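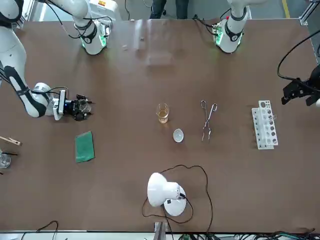

One comment on our September draft was that a model trained on tidy tables only learns tidy tables, and that we should move things more between episodes. We took that as the starting point for the second half of the project.

**Ruveo bench tasks: collecting demonstrations for a two-arm robot**
Flavbridge Technical College, final report, Jan 15, 2024

## 1. Goal

The goal was a set of recorded demonstrations of simple lab handling that the Welville group could use to train a policy. We did not train the policy ourselves. Our part was the table setup, the recording and the checking.

We chose five tasks using a test tube rack, small glass containers, a round white lid and metal tongs. Each episode is one attempt at one task by an operator, from the start pose back to the start pose.

## 2. Recording

Every episode stores joint positions, gripper commands and the video streams. The overhead view was the easiest one for judging whether the layout had changed enough.

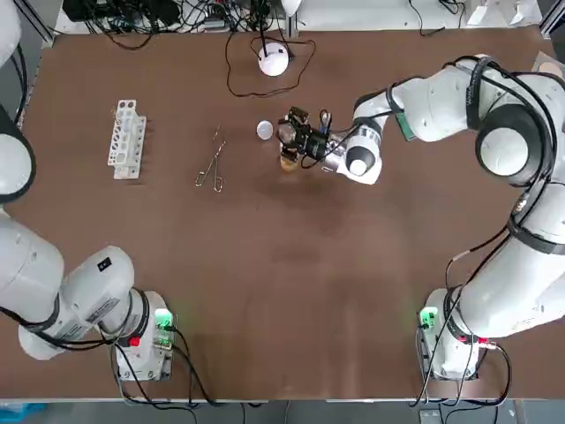 *Figure 2. Right gripper at the small amber cup, with the forceps and the white lid on the left.*

Amber liquid was used because clear water was hard to make out in the video. Clear glass was still a problem. Operators lost the rim against the brown tabletop and closed the fingers too early or too high. We asked them to approach slowly and pause before closing – this made episodes longer but cut the number of failed grasps.

The wrist views helped most with the tubes. Once a tube is between the fingers, its mouth shows up well against the table, and you can judge the tilt.

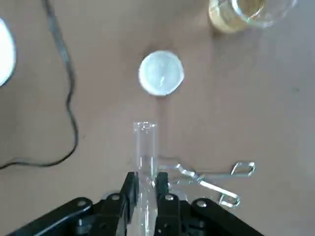 ## 3. Checking and results

We kept 905 episodes. Each was watched once at double speed and marked good, usable or rejected. Rejected episodes are not part of the total. Almost 14 percent of all recordings were thrown out, mostly for dropped glass or a video stream that started late.

Layouts were drawn from a list made with the Pacheco script, which gives each item a position and an angle. The lamp and its cable stayed on the table as clutter.
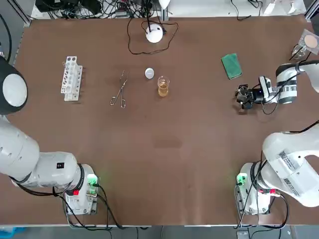 A student in the Welville group wrote back that the lid episodes looked too much alike, and asked for more starts with the lid close to the beaker. We agree. The script keeps a minimum distance between items, and we had set it too high.

## 4. Open points

- Lower the minimum distance in the script and record the lid task again.
- Write down which operator made each episode. We only did this for the later ones.
- Add left-arm episodes. Most of the set uses the right arm.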